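Boring soft jaws on a lathe chuck, step by step

Last changed: Feb 23, 2025
Written by Valentin Charpentier, turning section, Keneck workshop

Soft jaws are used when the part must be held on a finished surface, or when the normal hard jaws don't give enough accuracy. They are made of steel or aluminium which can be cut, and we bore them in the machine, on the chuck where they will work. In this way the surface that holds the part turns on the same axis as the spindle. The method is not difficult, but I see many people do it too quickly and then look for the error in the wrong place.

I describe the work on a CNC lathe with a three-jaw hydraulic chuck, with serrated master jaws. On a manual chuck the principle is the same, and at the end I write a few words about it. The part in my explanation is a simple bush with an outside diameter of 28 mm, held on a length of 8 mm. Please put your own values in the place of mine.

What you need

A set of soft top jaws with the right serration for your chuck. Metric and inch serrations look very similar when you have only one of them in the hand, so compare the jaw with the chuck book before you order.
A boring ring or a boring plug with adjustable pins.
A boring bar, as short and as thick as the bore allows.
A torque wrench, a brush, clean cloths and chuck grease.
A dial indicator with a magnetic base.
A felt pen and number stamps.

1. Clean everything

Stop the spindle and lock the machine in the way your workshop rules ask. Take off the old top jaws and put their screws in a box. Brush the serrations on the master jaws, then wipe them with a cloth. Do the same with the back of the new jaws. Do not use compressed air for this, it pushes small chips behind the master jaws and into the chuck body.

Look at the T-nuts also. If one of them has a damaged thread, change it now. A T-nut must never stand out past the end of the master jaw.

Before you mount anything, grease the chuck through its nipples and open and close it several times without a part. The grease spreads and the movement becomes regular. A dry chuck loses a large part of its gripping force, and the pressure gauge of the machine will not show it to you.

2. Mark the jaws

Each jaw must always go back to the same place. Stamp the numbers 1, 2 and 3 on the jaws, to agree with the numbers on the chuck. Stamp them on the side and not on the front face, because the front face is often cut again later. I also write the part number on each jaw with the felt pen, and the diameter that was bored.

3. Mount the jaws

Put each jaw at the same serration, counting from the outside of the master jaw. If one jaw is one tooth away from the others, it is easy to see when the chuck is closed, but on a big chuck with small jaws it can still escape your eye. Tighten the screws by hand first, then with the torque wrench to the value given by the maker of the chuck. Please do not use a pipe on the key. Screws which are too tight bend the jaw and the master jaw, and the jaw can then be accurate only while it is bent in exactly this way.

Choose the position so that the part is clamped near the middle of the stroke. If the chuck clamps at the very end of its stroke, it may touch its own stop before it holds the part well. This is dangerous, and it is the first thing I control when somebody calls me.

4. Set the boring ring

The jaws must be under load when you bore them. Without load, the master jaws have some play in their guides, and they move when the real part is clamped. The result is a mouth which is open at the front, like a small bell.

The load must go in the same direction as in the real work. For a part clamped from outside, the jaws press towards the centre, so they must press on something during the boring. There are two usual solutions:

– a plug or disc clamped at the back of the jaws, behind the zone that you will bore;
– a ring with pins, which go in holes or pockets at the front of the jaws and leave the middle free.

I prefer the ring for short clamping lengths, because the plug takes away depth that I need. With the plug, you must leave a small space between the end of the bored zone and the plug, or the boring bar will hit it. Write this limit in your program before you start and not after.

5. Set the pressure

Use the same clamping pressure for boring and for the work, if the part permits it. With a thin part the working pressure is low, and some people then bore with a higher pressure "to be safe". I don't recommend it. The jaws bend differently and the run-out comes back. When I have to work with a low pressure for the finishing, I bore with this low pressure and take small cuts.

6. Bore the diameter

Now think about the size. The bored diameter should be the same as the diameter of the part, or a very little larger. When it is smaller than the part, each jaw touches with its two corners and leaves marks. When it is much larger, each jaw touches only in its middle, and the part can rock. For our bush I bore at the nominal 28 mm plus a few hundredths.

Rough the jaws first. The cut is interrupted, so keep a moderate speed and a strong insert with a small chamfer or radius at the edge. A speed which is correct for a full bore can be too high here, also because the jaws are heavy and they lose force when they turn fast. Check the limit written on the chuck and stay well under it.

After the rough cut, stop and look. Every jaw should be cut over its full width. If one jaw is cut much deeper than the others, it is probably not on the same serration, and it is better to open the screws and begin again.

Then finish with a light cut. Do the last pass two times with the same value, the second time without any new depth, so the bar is not bent by the cutting force. Use coolant if you will use coolant during the work.

7. Make the stop face and the relief

The part needs a face to sit against. Cut this face in the same clamping as the diameter. In the inside corner, between diameter and face, make a small groove. The groove has two uses: the edge of the part does not touch a radius, and small chips have a place to go. Without the groove the part sits well for the first pieces and badly afterwards.

Break all the sharp edges of the jaws with a fine file, with the spindle stopped. Take away only a little. Sharp edges on aluminium jaws scratch the parts and also the hands.

8. Control

Take out the ring, clean the jaws and clamp a ground pin or a good part. Put the indicator near the jaws and turn the spindle by hand. Write the value. Then open, turn the part by a third of a turn, clamp and read again. Do this three times. If the high point follows the part, the part is not round. If the high point stays at the same jaw, the error is in the jaws.

Then move the indicator away from the chuck and read at the free end of the part. A good value near the jaws and a bad value at the end normally means that the part does not sit on the face. Clean it and try again before you cut anything.

When the jaws have to be cut again

Jaws do not stay accurate for ever. Last March we made an order of 1,134 bushes for Carré in Flostside, on steel jaws, and Clotilde Marty kept a list of the run-out for each shift. The value was stable for a long time and then grew slowly, so we took a light cut of the jaws in the middle of the order. I think this is a good habit for any long series. Don't wait for the inspection to refuse a part.

You must also cut them again each time you have taken the jaws off. Even with the numbers and the torque wrench, they do not come back perfectly. For rough work it is enough, for finishing it is not. Leave enough material for this when you buy new jaws.

Aluminium or steel?

Aluminium is quick to bore and soft for the surface of the part. It wears faster, and chips can press themselves into it. For short orders and finished surfaces I take aluminium. For long orders, or for parts with a rough skin, I take mild steel. Heavy steel jaws lose more force at speed, so a tall steel jaw is not always the stronger choice.

On a manual chuck

The scroll has play, so always tighten from the same pinion, and mark this pinion with a spot of paint. Clamp on a ring or a plug with the same direction of force, like before. The pressure is in your arm, so try to use the same pull each time. Mireille Delorme, who taught me manual turning, held the key always at the same length for this.

Storing the jaws

Clean the set, put a thin film of oil on the steel ones and screw the three jaws together on a flat bar, so they stay a set. Put a label with the part number, the bored diameter, the pressure and the serration position. We keep ours on an open shelf, sorted by diameter. The same label goes in the job folder, with the name of the person who did the last cut and the run-out that was measured. If you find a set with only two jaws, do not complete it with a jaw from another set, unless you are ready to bore all three again.
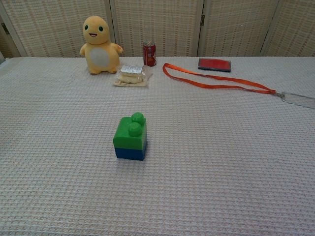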